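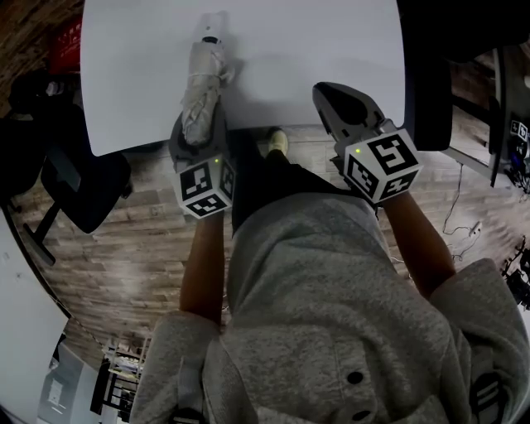

A folded compact umbrella on a white tabletop.

Vitamin D: frequently asked questions

By Akinyi Obura, reviewed by Cornel Lungu
Updated August
40 shares | 5 comments

What does vitamin D do?

It helps the gut absorb calcium and phosphate from food. A long-lasting shortage leads to soft bones, known as rickets in children and osteomalacia in adults. Muscle weakness and bone pain are common symptoms, though many people with low levels have none.

Where does it come from?

Most of it is made in the skin when bare skin is exposed to the ultraviolet B part of sunlight. A smaller share comes from food. In the UK, sunlight between October and early March does not contain enough ultraviolet B for the skin to make useful amounts.

Can I make vitamin D on a cloudy day?

Yes, but more slowly. Thick cloud blocks a large part of ultraviolet B. Window glass blocks nearly all of it, so sitting indoors by a sunny window has no useful effect.

Does sunscreen stop it being made?

In theory it reduces the amount. In practice most people apply it too thinly for the effect to be large. Do not leave it off in order to raise your vitamin D level. Long exposure adds little, as the skin begins to break down the excess.

Which foods contain it?

Oily fish such as salmon, herring, mackerel and sardines. Egg yolks and red meat contain small amounts. Some breakfast cereals and fat spreads are fortified; check the label. Cow's milk is not usually fortified in the UK. Mushrooms grown under ultraviolet light contain vitamin D2.

What is the difference between D2 and D3?

D2 comes from fungi and yeast. D3 comes from animal sources, lanolin or lichen. Both raise blood levels. D3 tends to keep them raised for longer. Vegans should look for D2 or lichen-based D3.

How much do I need?

The UK reference intake from the age of one is 10 micrograms a day, equal to 400 international units (IU). To convert micrograms to IU, multiply by 40.

Who should take a supplement all year?

People who are rarely outdoors, people who cover most of their skin when outside, and people with dark skin. Children aged 1 to 4 should also have a daily supplement. Separate advice applies to babies under one.

Can I take too much?

Yes. Adults should not exceed 100 micrograms a day unless told to by a doctor. Excess raises calcium in the blood and can damage the kidneys and heart. It is not possible to overdose through sunlight. Anyone with kidney disease, sarcoidosis or an overactive parathyroid gland should ask a doctor before starting.

Should it be taken with food?

It is fat-soluble and is absorbed better with a meal containing some fat. The time of day does not matter.

Was this page helpful? 2,408 people said yes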